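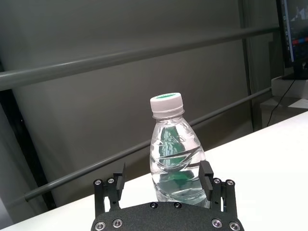
A water bottle between the open fingers of a gripper.

Can robots do the chores yet? Your questions answered

4 min read

We get a steady stream of messages asking whether a machine can take over the dull jobs at home or on the shop floor. The answers below were last revised in November.

Can a robot pick up a bottle of water?
Yes, most arms with a two-finger gripper can do it if the bottle is standing up on a clear table. Clear plastic is harder than it sounds. Light goes through it and bounces off the ridges, so the camera can misjudge where the edge is. A full bottle also needs a firmer hold than an empty one, and too firm a hold will dent it.

Can it take the cap off?
Sometimes. One arm has to hold the bottle while another turns the cap, or the bottle has to sit in a clamp. Dunby sells a clamp for benches. We would not plan a working day round it.

Which household jobs work now?
Vacuuming flat floors and mowing simple lawns, both with machines built for that one job. Clearing a table works in trials if the items are ones the robot has met before. Folding clothes is slow. Loading a dishwasher is slower, and somebody usually has to move the plates afterwards.

And in a shop or small warehouse?
Moving crates from one fixed point to another is well settled. Filling shelves is not. In our own trial with the Tronard arm we ran 2116 attempts at putting drinks on a shelf over 6 weeks. Bottles that had tipped over gave the most trouble, followed by bottles pushed up against each other.

Does it have to be taught every item?
Less than it used to. The Plamlow software will have a go at things it has not seen. It does better once it has been shown a few good examples by a person steering the arm.

How much does a set-up cost?
The Ostrowski starter kit we use came to £3120, with one arm, a gripper and a wrist camera. That did not include a table, a computer or anyone's time. Allow at least 2 days to get it running – longer if you have not done it before.

Is it safe near children or pets?
Small arms move slowly and stop when they meet resistance, but they can still pinch a finger. Keep the stop button within reach and switch the arm off when you leave the room.

Should I buy one for the house?
For chores, no. If you enjoy tinkering, a small arm is a good way to learn. If you want the kitchen tidied, it is still quicker by hand.

Can I send in a question?
Yes, use the comments. We add new answers every few months.

31 shares · 12 comments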